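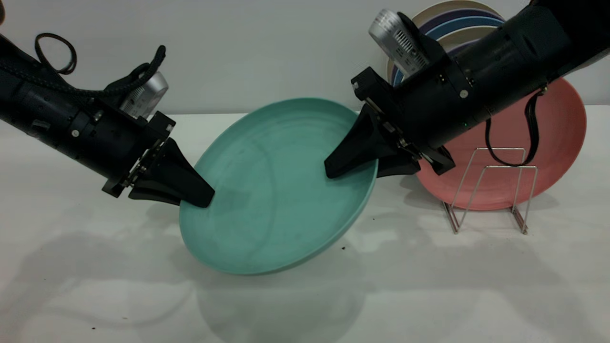 Print this page | E-mail this page

Catering Operations: Equipment and Routine
Clurbridge Open Textbooks

Chapter 3
Draining, Drying and Storing Tableware

3.1 Scope of the chapter

Chapter 2 dealt with the removal of soil from tableware by hand and by machine. A plate that leaves the final rinse is clean but carries water on both faces, under the foot and along the rim. This chapter follows the plate from that point until it is next used. It covers the way water leaves a surface, the design of racks and shelves, the use of cloths, and the planning of storage in small and medium kitchens. Glassware and cutlery are mentioned only where their treatment differs from that of plates and bowls. Knives and other sharp tools are left to Chapter 8.

Readers should already be able to lay out a two-sink wash and explain the purpose of a hot final rinse.

3.2 How water leaves a plate

Water leaves a rinsed plate in two stages. In the first, drainage, it runs downwards under its own weight. In the second, evaporation, the thin film and the drops left behind pass into the air. Drainage is quick and costs nothing. Evaporation is slow and depends on the warmth of the plate, the dryness of the air and the amount of air movement.

The aim of good racking is to let drainage do as much of the work as possible. A flat plate left face up holds a shallow pool inside its rim, and nearly all of that pool must evaporate. The same plate set on edge sheds most of its water within the first minute, and what remains gathers as a line of drops at the lowest point of the rim.

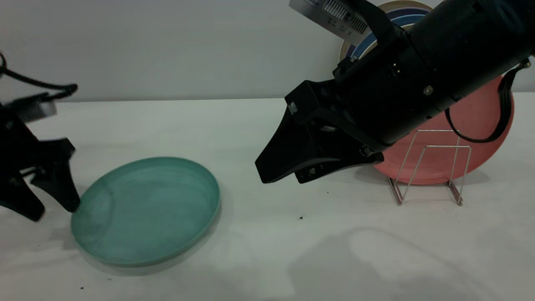
Fig. 3.1 Two resting positions: teal plate flat on a table, pink plate upright in a wire rack.

The material of the plate also matters. A glazed ceramic plate is heavy for its size and takes up a good deal of heat in the final rinse. It gives this heat back to the water film, so that it dries partly from within. A plastic plate of the same diameter holds much less heat and cools almost at once. Operators often report that plastic ware "never dries" in a machine that gives good results with ceramic. The machine is seldom at fault. The remedy is a longer standing time in the rack, or a rinse additive that makes the water spread into a thinner film.

Unglazed areas need separate thought. The foot ring of many ceramic plates is left bare so that the piece can be fired without sticking to the kiln shelf. Bare ceramic may take up water and release it slowly, and a stack put away too early will show damp rings where one foot has stood on the face below.

3.3 Racks

A draining rack has three tasks: to hold each piece at an angle, to keep neighbouring pieces apart, and to carry the water away. The following points should be checked when a rack is chosen.

Slot spacing. The gap must suit the deepest piece in regular use. Wide, shallow dishes are a common cause of trouble, as their raised rims touch in a rack spaced for flat plates. Where two rims touch, water is held between them.

Angle. A slight backward lean is steadier than a true vertical and drains nearly as well. A lean of more than 30 degrees from the vertical begins to trap water behind the lower rim.

Contact. The supports should touch the plate at as few points as practicable. Wire is better than broad slats in this respect, although coated wire must be replaced once the coating has split.

Base. A rack standing directly on a flat worktop leaves its water beneath it. A sloping tray or a grooved drainer should be provided -- and emptied, wiped and dried at the end of each service.

3.4 Cloths and air drying

Air drying is preferred for all ware that has passed through a hot final rinse. A cloth that has dried a large number of plates is itself wet, and may return to the last plate what it has taken from the first. Where space or time makes hand drying necessary, cloths should be clean, dry and changed often, and should be used for no other purpose.

Case note: the Buritell canteen

The Buritell works canteen serves 200 covers at midday from a single wash area. A survey made in February recorded the condition of 94 plates taken from the storage shelf one hour after washing. Those from the lower half of each stack were the more likely to be damp on the underside. The canteen kept its existing racks but moved stacking to the end of the afternoon. Students should read this note again after section 3.6 -- it forms the basis of the first written task.

3.5 Terms used in this chapter

Carry-over: water remaining on a piece when it leaves the rack.
Foot ring: the raised ring on which a plate or bowl stands.
Standing time: the period between the final rinse and stacking.
Well: the flat or hollow central part of a plate, inside the rim.

Contact: Clurbridge Open Textbooks | Copyright Clurbridge | Page revised 29 Dec 2019 | Back to top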